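Quedé con Waltraud Riedl a las diez de la mañana y llegué tarde por culpa de un autobús, así que cuando entré ya estaba discutiendo con Eusebio Calvo sobre un archivo de configuración. Ni me saludaron. "Espera, que esto es importante", me dijo ella levantando un dedo, y yo me quedé de pie con el abrigo puesto escuchando cinco minutos de pelea sobre el orden en que se cargan dos módulos. Me pareció un comienzo estupendo, la verdad.

Los dos trabajan en Rustmont, un equipo pequeño que escribe software para parejas de brazos robóticos de bajo coste. Waltraud lleva la planificación y Eusebio, todo lo que toca a cámaras y percepción. Su programa se llama Hudow y yo llevaba desde febrero queriendo que me lo explicaran bien, porque en la documentación (que es cortita y bastante seca) me perdía en la segunda página.

"Hudow es un árbitro", me soltó Eusebio en cuanto pude sentarme. "Tienes una política que te propone movimientos para los dos brazos y tienes un planificador clásico que sabe dónde está cada eslabón. Hudow decide a quién hacer caso en cada momento." Le pregunté por qué no dejar que la política lo hiciera todo, que es lo que se lleva ahora, y Waltraud se rió. "Porque me gustan mis servos", dijo.

Los choques entre brazos son su gran obsesión. Me contó que la primera versión comprobaba colisiones con cajas enormes alrededor de cada articulación, tan generosas que los brazos casi no podían acercarse. "Era segurísimo y no servía para nada. Si quieres que dos pinzas trabajen sobre la misma bolsa, tienen que estar a muy poca distancia. Con aquellas cajas el planificador te devolvía un error y se quedaba tan tranquilo."

Y es que las bolsas son su banco de pruebas favorito. Fruta, un plato, una bolsa de plástico y dos brazos que tienen que repartirse la faena. Yo pensaba que lo complicado sería agarrar la fruta, pero los dos negaron con la cabeza a la vez.

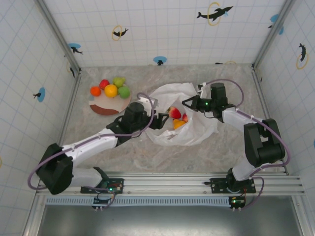
"Lo malo es el plástico", siguió Eusebio. "Una manzana es una manzana, la segmentas y ya está. Pero ¿dónde está la boca de una bolsa arrugada? Cada vez tiene otra forma, brilla, hace pliegues que parecen bordes y no lo son..." Para eso etiquetaron a mano 3000 imágenes, solo con el contorno de la abertura. Le pregunté quién las había etiquetado y se señaló a sí mismo con una cara que no voy a olvidar. Después, al revisarlas, tiró 803, casi todas del principio, cuando aún no tenía claro si un pliegue doblado hacia dentro contaba como abertura o no. (Cuenta, por si os lo preguntáis. Tardó lo suyo en decidirse.)

La herramienta con la que hizo esa revisión se llama Pfister y a mí me parece lo más bonito de todo el proyecto, aunque ellos la traten como un apaño. Te pone en paralelo el vídeo, las posiciones de las articulaciones y lo que el árbitro decidió en cada ciclo, y puedes arrastrar el cursor hasta el instante exacto en que el mando pasó de un lado a otro. "La escribí en una tarde y llevo desde entonces arreglándola", me dijo Waltraud. Me enseñó el episodio 1014, que usan para probar cada cambio, y me fue señalando los puntos en que el planificador frenaba el brazo derecho para dejar sitio al izquierdo.

Quise saber qué les quita el sueño ahora mismo. Aquí volvieron a discutir, claro. Para Waltraud es la latencia: entre que la cámara captura y el brazo recibe la orden pasan 53 milisegundos, y ella querría bajar bastante de ahí antes de tocar nada más. Eusebio prefiere que el sistema sepa decir "no estoy seguro". "Si la percepción duda, que el planificador se entere", insistía. "Ahora le paso un contorno y se lo cree a pies juntillas, el pobre." Ella le contestó que eso ya lo habían hablado, él que sí, pero que no lo habían hecho, y yo aproveché para beberme el café.

Lo próximo es conectar Hudow con Avavport, su capa para repetir tareas grabadas en otros montajes con medidas distintas. Todavía falla al calibrar la distancia entre las dos bases, y Waltraud no quiere publicarlo hasta que se pueda hacer sin editar tres archivos a mano. Le pregunté si me dejaría probarlo antes. Me dijo que sí, siempre que mandara informes de error decentes, "con el registro completo, no con una foto de la pantalla". Le prometí que lo haría. Cuando me fui habían vuelto al archivo de configuración.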